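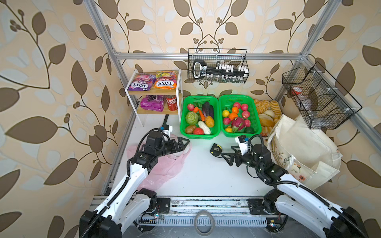 Clurnau Shelf and Basket Item Set, release 2

Summary

Clurnau is a catalog of small packaged goods and household items, together with written layouts that say where each item goes on a table, a shelf or in a basket. It is meant for people who work on tidying, put-away and item-naming tasks and want a common vocabulary for the things involved. The release holds item records, layout records and a short set of placement rules. Pictures are supplementary. The records are the reference.

Maintainer: Despina Manolakis
Item records: Jovita Ayala, Braulio Barrera
Layout records: Rigoberto Escobedo
Checking: Heriberto Arriaga

Contents of the release

items.csv: one row per item type
fixtures.csv: shelf and baskets
layouts.csv: start and end position for every item in a layout
rules.txt: placement rules in the order they are applied
changes.txt: differences from the first release

There are 7 item types and 100 layouts. A layout does not have to use every item type. Files are UTF-8, comma separated, with a header row. Text fields that contain a comma are quoted.

Item types

bag_berries
Candy bag, purple and pink, labeled FOX'S BERRIES. Soft package. Leans when placed on edge. Default home: upper shelf, left.

bag_fruits
Candy bag, orange, labeled FOX'S FRUITS, with fruit printed in yellow and purple. Soft package. Default home: upper shelf, right of bag_berries.

pack_purple
Purple wrapped package with dark berries printed on it. Recorded by color and print only. The brand field is blank and should stay blank in derived files unless you have a package of your own to read it from. Default home: lower shelf, left.

can_red
Coca-Cola can, red with white script. Stands upright. Default home: lower shelf, right of pack_purple.

tape_measure
Small tape measure, black and yellow. Class is "tool", and it is the only item with that class. Default home: none. See Placement rules.

bag_plastic
Plastic bag, pink, translucent. Has no fixed shape and is recorded as "spread", "crumpled" or "folded". Default home: none.

basket_insert
Reserved code for anything placed in a basket that is not one of the types above. Used in layouts where the operator supplies an item. No description is given.

Fixtures

shelf_a
Two-tier shelf. White metal frame, light wooden boards. Stands at the back left of the table. The tiers are called upper and lower in all files. "Top" was used in the first release and has been replaced.

basket_l, basket_r
Green plastic mesh baskets, side by side near the back center, to the right of the shelf. The suffix gives the position of the basket in the layout. The baskets are treated as interchangeable, and a layout remains valid if they are swapped.

table
White tabletop. The table is divided into front, middle and back, and into left, center and right. A position is written with depth first, for example "back left" or "middle center".

Everything else at the station is outside the scope of the catalog and has no record.

Position vocabulary

All positions are given as seen from the front of the table, facing the shelf. Left and right never refer to the item's own orientation. The following relations are allowed in layouts.csv:

on: item rests on a surface
in: item is inside a basket
leaning: item rests on a surface with its upper part against something else
left_of, right_of: nearest neighbor on the same surface
under: item is covered, fully or in part, by another object

"Near" was dropped in January. Labelers did not agree on it, and nearly every use could be replaced with left_of or right_of and a table region. The few remaining uses were deleted together with their rows.

Layout records

Each row in layouts.csv describes one item in one layout. Fields:

layout_id: text, for example L014
item: code from items.csv
start_surface: table, shelf_a upper, shelf_a lower, basket_l, basket_r
start_region: table region, or left, middle, right for a shelf tier
start_state: upright, leaning, flat, spread, crumpled, folded
end_surface: same values as start_surface
end_region: same values as start_region
end_state: same values as start_state
note: free text, may be blank

If an item keeps its place, the start and end fields are identical. Do not drop these rows. Several users of the first release filtered them out and then found items on the shelf with no record at all.

An end state describes the intended arrangement. It makes no statement about whether anyone reached it.

Placement rules

1. Candy bags go on the upper tier. Labels face the front.
2. pack_purple and can_red go on the lower tier. The can stands upright.
3. If both candy bags are on the upper tier, bag_berries is left of bag_fruits. Where the layout gives another order, the layout wins.
4. tape_measure goes in a basket. Either basket is acceptable unless a basket is named.
5. bag_plastic is folded before it is put away. A layout may call for it to stay on the table, in which case end_state is still folded.
6. Nothing is placed on top of the can.
7. The baskets stay beside each other.

Rules 1 to 5 assign homes. Rules 6 and 7 are constraints and apply to all layouts, including those with a note that overrides the home of an item.

Soft packages

Most of the disagreement during labeling came from the bags. A bag on a shelf can be leaning, upright or flat, and the boundary between the first two is not sharp. We use the following test: if the bag would need support to keep its position, it is leaning. Where the labeler could not tell, the value is leaning. This makes leaning somewhat overrepresented and it should not be read as a measured property.

For bag_plastic, spread means that most of the bag lies open on the surface and crumpled means that it is gathered. Both can be true of the same bag. In that case the value is crumpled and the note field says "also spread". Jovita Ayala and Braulio Barrera labeled this item separately and Heriberto Arriaga settled the differences.

Color words

Colors are plain English words and are limited to the list in items.csv. Two-color items are written with "and", never with a slash. The Motis import script splits on a slash and will create two items from one. Modifiers such as "light" are kept only for the shelf boards. Purple occurs in more than one record, so color alone is not a key. Use the item code.

Naming in other languages

A Spanish column prepared by Ríos is included as name_es. It has been checked for spelling but not for regional usage. The column for the tape measure gives one term only, although several are in use. Corrections are welcome if they come with the item code.

Known problems

The weight field is empty for all soft packages. It was planned and not filled in.

Several layouts assign two items to the same region of the lower tier. These are possible to carry out but leave little room, and the resulting left-to-right order is not specified. They are marked "tight" in the note field.

The Hovberg viewer draws both baskets with solid sides. The item record (mesh) is correct.

Package artwork changes. A user who buys the same goods in another market may find different colors or wording. Match on the item code and edit the description locally.

Changes since the first release

Renamed "top" to "upper" throughout.
Split the single candy bag record into bag_berries and bag_fruits.
Added start_state and end_state for bag_plastic.
Removed the relation "near".
Added basket_insert.
Fixed quoting in the note field for rows containing a comma.

Layout identifiers have not been renumbered. Gaps in the sequence are deleted layouts.

Use

The catalog may be copied, edited and redistributed with this file attached. Product names and package designs belong to their owners and appear only to identify the goods. No statement is made about the contents of any package, and the files should not be used for ingredient or allergy information.

When citing, give the catalog name and the release number. Derived sets that change any item code should use a different catalog name.

Reporting errors

Send the layout_id, the item code and the field to Rigoberto Escobedo for layouts, or to Jovita Ayala for items. Please report one problem per message. Requests for new item types are collected and considered together for the next release. An item has a better chance of being added if it fits on one of the shelf tiers and can be told apart from the present set by color or print.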